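Relatório de progresso – cozinha comunitária de Sevdale
Projeto Plistach, apoiado pelo fundo Molel
26 de abril de 2022

Situação geral

É com muita satisfação que apresentamos o ponto da situação da cozinha. No relatório anterior tínhamos uma parede por revestir e a bancada encostada no corredor, ainda embalada. Agora temos uma cozinha montada, clara, com azulejo branco de ponta a ponta atrás da bancada, e dá gosto entrar lá!

Bancada e zona de cozedura

A bancada branca ficou assente na segunda fase da obra, com a placa preta encastrada à esquerda e a cuba cinzento-escura à direita. Hesitámos bastante quanto à cor da cuba (a proposta inicial da Edet era em inox) e estamos contentes com a escolha, porque liga bem com a placa e com a torneira de bica alta. O azulejo foi aplicado em fiadas desencontradas, com junta cinzenta fina. 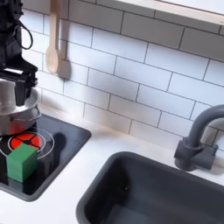

Zona de cozedura e cuba, com uma panela na placa.

A distância entre a placa e a cuba foi o ponto mais discutido do desenho. Queríamos que se pudesse passar uma panela de um lado para o outro sem dar a volta, e o traçado final permite isso mesmo – o gesto é curto e sobra bancada branca à frente para pousar o que for preciso.

Loiça e utensílios

A verba de 3196 euros para equipamento cobriu a loiça de preparação, os tachos e as taças. Optámos por peças de metal polido, mais caras à partida, mas pensadas para durar vários anos de oficinas. Desta verba restam 334 euros, que pedimos para transferir para a rubrica de arrumação. As taças têm uma pega fina de arame de lado, pormenor pequeno que nos agradou logo no catálogo, e cabem no recipiente quadrado pequeno da bancada. 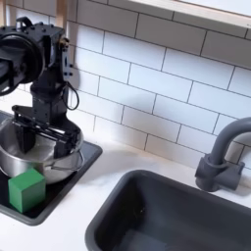 Próximos passos

Faltam as prateleiras por cima da bancada e a sinalização dos armários, ambas já encomendadas. Seguem-se as oficinas: estão previstas nove até agosto, e a lista de interessados já passou de 300 inscrições, mais de metade vindas de fora de Sevdale. Vamos ter de abrir um segundo horário, o que é um ótimo problema para se ter – enviaremos a proposta de calendário com o próximo pedido de pagamento.

Pedimos apenas a confirmação da transferência entre rubricas, para podermos fechar a encomenda das caixas de arrumação.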